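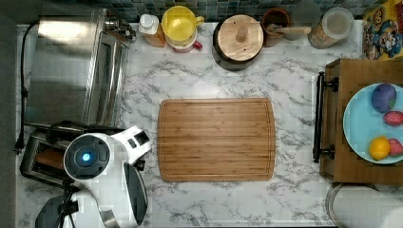 Equipment planning for kitchen robot cells

Planning and budgeting for a small kitchen robot cell covers the arm, the gripper, cameras, mounting, spare parts and the ordinary kitchen goods the arm is meant to handle. Term used mostly by small labs and test kitchens. Larger buyers fold it into general capital planning.

Scope

A cell here means one or two arms at a counter, doing household tasks – moving boards, dishes, fruit, lids. Not factory lines. Not vending kiosks, those have their own rules on food contact and cleaning.

Budget lines

Usually split into capital (arm, controller, mount, computer) and consumables (finger pads, cables, props, groceries). First-time buyers put nearly everything on the capital side and run short by June. Gareth Wainwright's planning notes for the Tindgate test kitchen list 83 separate items for a single counter, most of them cheap. The arm was one line.

Freight and import duty are often left out of the first draft. So is the electrician. Quotes for arms may or may not include the controller, should be checked in writing.

Arm and mount

Reach is decided from the counter, so the counter gets measured first. Deep appliances at the back or side eat into usable area and the seller's reach figure does not allow for them. A mount at the corner of the counter leaves the middle open but makes the far side hard to get to. Mounts are commonly quoted seperately, lead time of 7 weeks at Pretside for a custom bracket, less for stock parts.

Grippers and fingers

Two-finger grippers are the usual first purchase. Finger pads wear and are bought in packs. Wrist camera is best ordered along with the gripper, as the cable run and the bracket depend on each other. Aishwarya Nadar, who ran purchasing for the Varela cell, recommended a complete spare gripper over a box of loose spares – dearer up front, but a swap takes minutes.

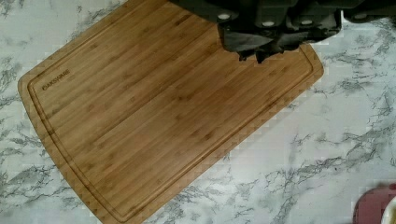

Props are the part of the budget most often guessed at. Boards, plates, jars, utensils. Cheap enough one by one, but a test has to be repeatable, so the same item has to be bought again a year later in the same size and finish. Maker and model go in the purchase log. Where the name is marked on the goods themselves, as with OAKSHIRE in dark capitals near one corner of the bamboo board, the log entry should copy it exactly. A groove set in from the edge goes down too, since a replacement with a flat face gives the fingers a different surface near the rim. Buy duplicates on the first order. Retail lines get dropped without notice.

Props allowance at the Itus site was set at 300 dollars a quarter by Trinh Vũ and came in at 356 for the first one, mostly glass jars. Allowance was left as is.

Phasing

Common order of purchase: counter and mount, arm, gripper and camera, props, spares. Some buyers rent the arm first. Aoi Sakai and Đạt Mai argued for buying props before anything else, on the grounds that the widest object sets the gripper opening and the heaviest sets the payload. This has been taken up at Tindgate but not at Varela, where the arm was allready on site.

Recurring costs

Service contract, software licenses, calibration, pads, groceries. Fresh fruit has to be rebought constantly, plastic fruit is cheaper but weighs wrong. Insurance varies with whether people work at the same counter while the arm is powered.

See also: Gripper selection; Lease or buy; Spare parts planning

Contact the editors | Copyright and reuse terms | Back to top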